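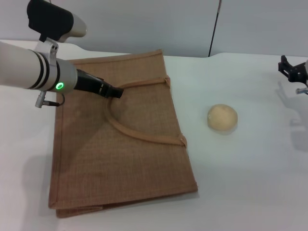

marlowe_78
Reply to: HOA transfer fee at Clundness, who pays?
I'd read your purchase contract before you call the management company. The resale documents will tell you what the fee is, but the contract says who pays it. In our part of Clundness the seller paid for the disclosure packet and we paid the transfer fee, and our neighbors two doors down had it exactly the other way.

dustyporch
Thanks. The contract has a box checked for "buyer" next to transfer fees and nothing checked next to capital contribution. The title company's estimate has both in my column. The transfer fee is $400 and I'm fine with that. The capital contribution is a good bit more and it was not in the listing.

tilebytile
It's never in the listing. Agents put in the monthly dues and stop there. When we bought in the Catine section the sheet said "low HOA" and left out that there are two associations, the master one and the one for the patio homes. We paid to get into both.

marlowe_78
The Catine part is different. Patio homes have their own association because of the shared roofs and front yard care. If dustyporch is looking at a detached house there should only be the one.

dustyporch
Detached, two bedrooms plus den, backs up to the wash. One association as far as I can tell. The dues are quarterly.

GateCode12
If the box is blank you negotiate it. Have your agent write it up as seller pays and see what comes back. It's been on the market long enough that they might just agree. How many days is it at?

dustyporch
51 as of this morning. One price cut.

GateCode12
Then ask. I'd ask for the home warranty too.

rhonda_b_sells
Agent here, though I don't work in Clundness much anymore. Be careful about "negotiate it" after the contract is signed. If everybody has signed, a blank box doesn't mean the seller has to talk to you about it. It goes back to whatever the default is in the addendum language, and in the version I used the capital contribution fell on the buyer unless somebody wrote otherwise. Your form may be newer. Read the paragraph right under the boxes, it's small print but it's only a few lines.

GateCode12
I disagree that it's settled. A blank is a blank. We had the same thing on our place and the seller split it with us.

rhonda_b_sells
They split it because they wanted to close. That's fine and it happens. I'm only saying they didn't have to.

dustyporch
OK, found the paragraph. It says fees not assigned above are paid as required by the association's governing documents. So now I need the governing documents, and I have the disclosure packet but it's mostly the budget and the pool rules.

tilebytile
Look for the page headed Assessments, or sometimes Working Capital. In ours it was near the back, after the part about paint colors. There should be a sentence starting "upon each transfer of title."

marlowe_78
You can also call Yurchenko, they manage the whole north side. Ask for resale, don't go through the main menu. They're slow on the phone but they answer email if you send the lot number in the subject line.

snowbird_lot_line
Yurchenko took 12 business days to answer me in March. I would not wait on them if you have an inspection period running.

marlowe_78
March is when everyone closes. I wrote to them in May and heard back the same afternoon.

snowbird_lot_line
Maybe. I've also had them quote me the wrong amount, so get it in writing either way.

dustyporch
I have 3 days left on the inspection period, so I'm going to do both. Emailed them at lunch and asked my agent to ask for an extension.

rhonda_b_sells
Good. Get the extension signed, a phone call from the other agent saying it's fine is not an extension.

porchlight_az
Coming in from the other side, we're selling in Clundness right now, same size house with the den. Our agent told us to expect buyers to ask for this and we priced it in. But we also had someone ask after signing and we said no. It wasn't about the money so much – we'd already agreed to leave the washer and dryer and fix the side gate, and it started to feel like it would be something new every week. So if you ask, ask once and ask for everything together.

GateCode12
That's fair.

tilebytile
Has anyone compared this with the fees over at Clitance? We looked there first and I remember the dues being higher but no capital contribution at all.

snowbird_lot_line
There is one, they just call it a community enhancement fee. It goes up with the sale price too, so on a bigger house it's worse. The dues include cable, which we didn't want and couldn't drop.

tilebytile
We were told none. That was a few years ago.

snowbird_lot_line
Could have been before they brought it in. It was on our closing statement last year.

dustyporch
Update. Yurchenko wrote back a little after 4 pm. Governing documents say the buyer pays the capital contribution at each transfer, one time, not refundable. So rhonda was right about how it reads. My agent sent one request with the fee and two inspection items together, like porchlight said. Extension is signed by both sides.

marlowe_78
Glad they answered. Which inspection items, if you don't mind?

dustyporch
Water heater and a cracked roof tile over the garage. The AC passed.

GateCode12
I'd take a credit on the water heater and pick your own. Sellers put in the cheapest one.

porchlight_az
Not all of us do. But yes, a credit is easier for both sides.

dustyporch
That's what we asked for, a credit. Will post when I hear.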